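Priltcombe Reader Reviews: data card

Novel reviews with star ratings, second release
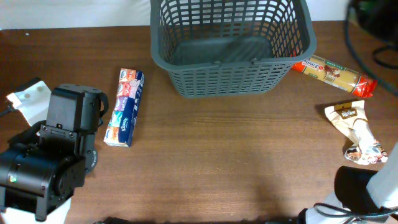

2 min read

Contents

The set holds 800 reviews of 237 novels, written by members of the Priltcombe reading circle. Most of the novels are romance or family saga. Each review is one row in reviews.csv; each novel is one row in titles.csv. The two files join on title_id.

Fields in reviews.csv

review_id: whole number, unique
title_id: matches titles.csv
stars: 1 to 5, halves allowed, blank if the reader gave none
finished: yes, no or restarted
body: text of the review, UTF-8
spoiler: yes or no, set by the reader

Fields in titles.csv

title_id, title, author, series, series_no, pages

Preparation

Reviews were typed up from the Jastum forum export and from paper slips. Spelling was left alone. Member names were replaced with a reader code before release. Reviews shorter than 50 words were dropped. Where a reader reviewed the same novel twice, both reviews are kept and carry the same reader code in the body header.

Changes from the first release

The Donati trilogy was listed under three spellings and now has one. 94 blank series numbers were filled in by hand. The column "mood" was removed; readers had used it in too many ways to be of use.

Known problems

Star ratings lean high. Readers who gave up on a book often left no rating, so a mean taken over the stars column will mislead - check finished first. The spoiler flag is patchy before July. Two omnibus editions are counted as single novels.

Loading

Jistari 2 or later reads both files without settings. In other tools, set the quote mark to double and allow line breaks inside body.

Contact

Corrections to Assunta Zanetti, with the review_id. Last updated October 2021.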